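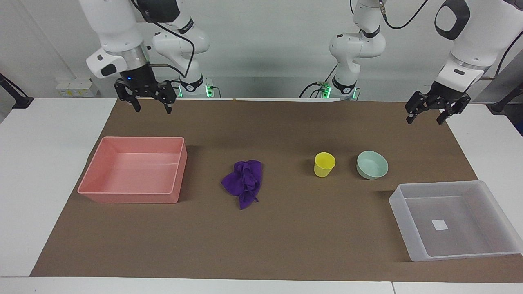
Pakcombe Public Library – Reader Services Department – Staff Opinions

Why I still want the paper timetable

In June the transport office in Brelport took down the paper timetables at the bus stops. Each stop now has a small sign with a square code, and a person with a phone can point it at the code and see when the next bus arrives. The old metal holders are still on the poles. At the stop in front of our library somebody has put a leaf inside, and it has been there since the summer.

I work at the front desk, and I want to write about this change because I believe it was a mistake. I say this as a person who has a phone and likes it. I use the bus app every morning. When bus 95 is late, the app tells me so, and I can finish my tea. The paper could never do this for me, and I don't want to pretend that it could.

But a timetable does a different work from the app. The app answers one question, which is when the next bus comes. The timetable tells you what kind of day is possible. You look at the column and you see that the buses to Bondbridge go every half hour until the evening and then only once in an hour, and that the last one leaves before the film would end. You learn this while you are waiting and thinking of something else. After some weeks you carry it in your head. I lived in Pakcombe for one year before I had a phone with internet on it, and in this year I knew the buses better than I know them now.

When I first came to this country my English was good for reading and very bad for speaking. I was afraid to ask the driver anything. The timetable was a kind of text which I could understand completely, from the first line to the last, and I remember how pleasant it was. There were numbers and names of places, and a small note that said "not on school holidays". I learned the word "alternate" from a bus timetable. I had to look in the dictionary for it, and then I understood why on some mornings I was standing alone.

The transport office gave its reasons in a letter, and a copy of it hangs on our notice board. The office looks after 1276 stops. Every change of route meant new sheets, and a worker in a van who had to open every holder and close it again. The letter says also that old sheets stayed up by mistake and gave people wrong information. I accept this. A wrong timetable is worse than none, and I have waited in the rain for a bus which did not exist any more.

Still, I think the answer to this was too big for the problem. The routes do not change so often. In the last two years bus 95 kept the same times, and the 189 lost one early bus. A sheet printed once a year, with the date in large letters at the bottom, would be correct almost all the time, and for the rest there is the app. I don't see why we must choose one.

At the desk I meet the people for whom this choice was made. A man asks me to tell him the times to the hospital, and I write them on the back of a catalog slip. A woman has a phone, but her data is finished until the end of the month. A boy has one percent of battery. They are not people who refuse modern life. They are just people who at this moment need a piece of paper, and I was also such a person many times. We print the times for them on the library printer. It takes a minute, but the library is closed in the evening, and the evening is when the buses are few and the information matters most.

There is one more thing, and it is harder for me to explain in English. A timetable on a pole is a promise made in public. Anyone who walks by can read it, and if the bus doesn't come, anyone can put a finger on the line and say – here, you told us 7:40. With the app, the promise moves all the time. The bus was coming in four minutes, then in nine, and then it is gone from the list, and there is nothing left to point at. I do not think the office planned it this way. But I notice that I complain less than before, and the buses are not better than before.
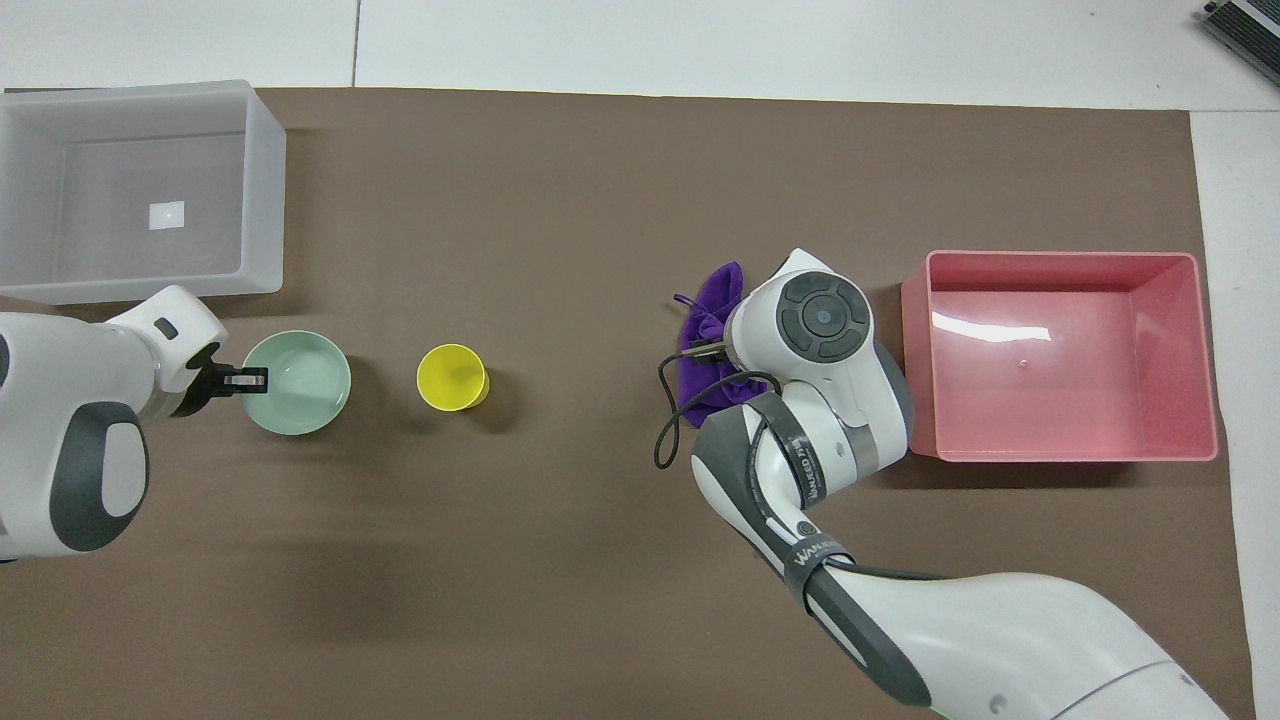 Mao wrote under the first version of this text on our staff page: I don't agree with the part about the promise. The paper said 7:40 for years and the bus came at 7:50 for years, and did anybody ever put a finger on it? I stood there every morning and I didn't. The app at least tells me 7:50. I would take a true number which moves over a false one which stays. About the people without data you are right, and I would put the sheets back for them only.

I thought about this for some days. It is fair that I never complained in those years either, so maybe I remember myself as braver than I was. And yes, a number that is always wrong by ten minutes is not much of a promise. But we could compare the two only when the paper was there. Because it said 7:40, we knew that 7:50 was late. If I have only the app, then 7:50 is simply when the bus comes.

In any case we both want the sheets back, and I am happy to take support that comes for a different reason from mine. The transport office will accept letters from residents until 26th November. It has promised to discuss any request that carries 1000 signatures, and there is a signing list at our front desk, next to the returns box. You can sign in any language and you don't need a library card. The address for separate letters is on the same sheet, and if you want help to write yours, please come in the morning, when the desk is quiet.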